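Florura to reopen its alternative clothing floor, mostly in black

September 22, 2019

Florura, the independent fashion label and shop founded by Thibault Lecomte and Bastien Roussel, will reopen its upstairs floor next month with a permanent range of alternative clothing. The colours available at launch are black, faded black and a dark green that several customers have already described as black.

The new range, called Mirkeck, has 50 pieces, from long coats and pleated skirts to mesh tops, wide-leg trousers and a knitted vest with more holes than wool. Everything comes in two fits, regular and enormous. Sizes are shared across the men's and women's rails, which the founders have merged after noticing that customers were ignoring the signs anyway.

"We spent two years trying to sell people beige," said Mr Lecomte. "They were very polite about it. Then they walked past the beige and asked if the staff uniform was for sale."

The staff uniform is now for sale.

Mirkeck borrows from goth, grunge and punk without asking anyone to pick a side. The founders say the old borders between the scenes are mostly guarded by people over 40, a group that includes both of them.

"I had a proper argument in 1994 about whether a person could own a tartan skirt and a velvet jacket," said Mr Roussel. "I was against it. I'd like to apologise to my sister, who wore both and looked terrific."

Boots will come from Danov, a small workshop that makes them with a removable buckle strap, so the same pair can go to a concert at night and a parent-teacher interview the next morning. Silver-coloured jewellery is by Guérin, whose heaviest necklace weighs 307 grams and should probably be taken off before swimming.

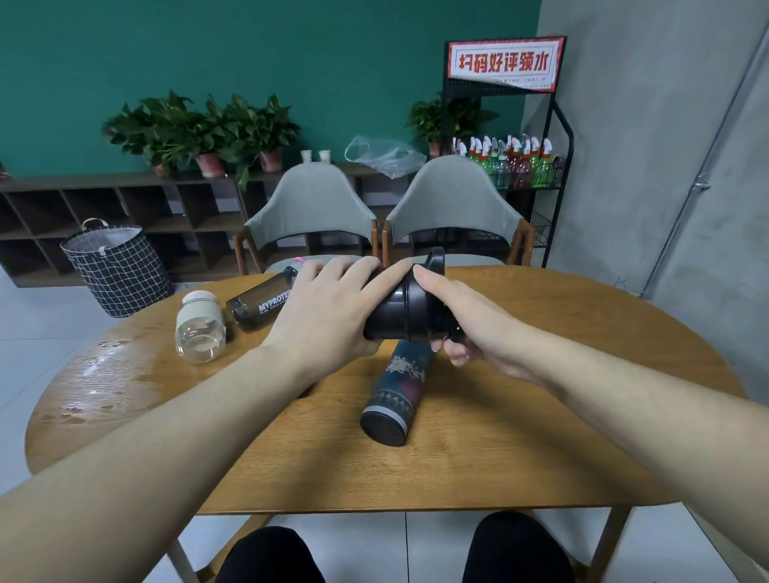

Florura will also start a repair counter on the new floor. Torn seams, missing studs and tired zips can be dropped off during opening hours, and customers who want their rips left alone need only say so. Staff have been trained to ask before mending anything. This follows an unfortunate episode in February, when a pair of carefully ruined jeans was handed back in excellent condition.

Prices for the range will be posted in store and on the Florura website the week before opening. Existing gift cards can be used upstairs, including the beige ones.

Stylists and reporters who would like to borrow pieces for a shoot can ask for Mr Roussel at the shop. Samples should be returned within a week and free of cat hair, as it shows on everything we make.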